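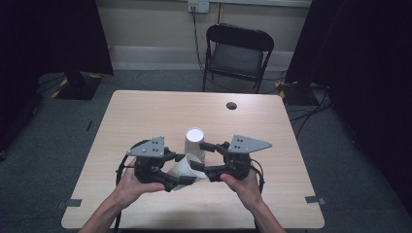 A reader of my last post wanted to know why her model, trained on 200 perfect cup demos, went to pieces the minute a cup moved. My guess is that the demos were too perfect! Mine used to be too. So let me walk you through how I record the paper cup task now, handheld grippers and all.

Start with the table. Clear off everything the task doesn't use and tape down whatever you'll want in the same spot next time. Then do a short throwaway take and play it back before you record anything real. I skipped that once in May and lost a whole afternoon to a bad clock sync (grr).

Now pick your starting layouts. I use 9 for the cups — some close together, some far apart, a couple with one cup lying on its side. Shuffle the order. If you do all of one layout in a row your hands get lazy and every take comes out the same.

For the take itself:

Begin with the fingers open and away from the cups.
Move at the speed you'd want the robot to move. Slower than feels natural, but don't stop dead halfway.
Squeeze gently. Paper cups crush, and a crushed cup goes in the trash.
Let go, back off, hold still for a beat, then stop recording.

If you fumble and recover, keep it! Those are gold. If you fumble and give up, tag it as failed and move on.

I name takes by project and number, so Fornden_3789 is easy to find later. Aim for up to 600 takes before your first training run, and spread them over several sessons, with the lights changed a little each time. My wrists complain well before then, so take breaks.

Next up is trimming the dead time off both ends of each take.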